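Can a robot tidy my kitchen yet? A progress report from an optimist

47 comments

I've been promising Ximena Quezada an answer to her question from April, so here goes. She wrote in to ask whether she should hold off on remodeling her kitchen until the robots arrive (she was mostly kidding, I think). My short answer is no, go ahead and remodel. My long answer is the rest of this post, because I've spent far too many evenings with household robots in simulation and I have never been more excited about wiping down a counter.

If you're new here, I follow home robotics as a hobby. I'm not an engineer. I fix sewing machines for a living and I like watching hands do things, and that now includes hands with motors in them. Lajos Bognár, who used to write the Torivia newsletter, got me started on simulated kitchens, and I've been hooked ever since.

The chore I care about most is the dull one, clearing a counter. You have a jar with a lid, a cloth somebody left spread flat, a couple of little things that belong in a drawer. My seven-year-old nephew can do it in the time it takes to complain about it. For a machine every one of those is a separate problem!
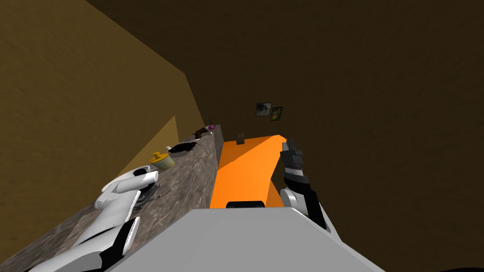 Take the cloth. Rigid things keep their shape when you pick them up, so you can plan a grip and mostly trust it. Cloth changes shape the second you touch it, and it folds over itself so half of it is hidden. I had a long back-and-forth with Impi Räsänen about this. She thinks cloth is the real test, and that anyone who shows you a robot lifting blocks is showing you the easy part. I used to argue with her. I've come around.

Then there are lids. A knob on top is friendlier than a smooth screw cap, but you still have to decide which hand holds the jar and which one pulls, and how hard. Two arms help a lot here – I'd take two mediocre arms over one great one any day. Small flat things are worse. Getting a fingertip under a bottle cap on a stone counter is annoying for me, and I have fingernails.

What has changed, and this is the part that makes me want to run around the house telling people, is how much practice a machine can get without breaking anything. I keep a notebook of the runs I've watched or set up myself, and I'm at 295 now. For the first batch I gave everything a pass or fail. That was silly. A run where the cloth ends up in the right basket but the jar gets nudged to the edge is a pass on paper and a disaster in my kitchen. So now I write a sentence for each one, which takes forever and is much more useful.

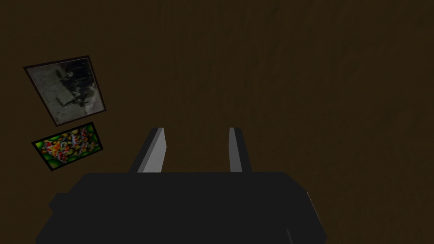 Both fingers open, nothing between them. The picture on top is black and white, the one under it anything but.

Fulgencio Olvera asked in the comments last time why I bother with views that have so little going on in them. It's a fair question! A lot of the work is in the parts where nothing is being held. Where does the hand wait? How wide does it open before it gets near the thing? People do all of this without thinking. I reach for a mug with my hand already mug-sized. Once you start looking for it you can't stop, and I caught myself staring at a man buying onions.

So, where are we on actual chores? My own opinion, worth what you paid for it:

Picking up solid, medium-sized stuff and putting it somewhere else: getting good, and I'd let one try in my house with the good dishes put away. Wiping a flat counter: close. Folding towels: slow, but I've seen it done and I cheered out loud. Folding a fitted sheet: I can't do that either. Loading a dishwasher the way my mother wants it loaded: let's talk in 20 years.
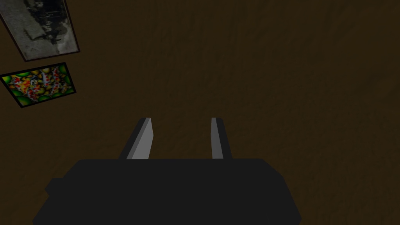

Gripper open again, with the koi painting up in the corner. I would hang that one at home.

Araceli Carrillo works in a shop that packs machine parts, and she tells me the picture is different there. Same box, same shelf, same light all day. Kitchens don't give you that. Mine has a different mess on it every morning, and the mess is the whole job.

Next time I want to get into drawers, which are harder than they look, and I still owe Impi a proper reply about towels. Ximena, send me pictures of the new cabinets.

Share this post (3)
47 comments – read them all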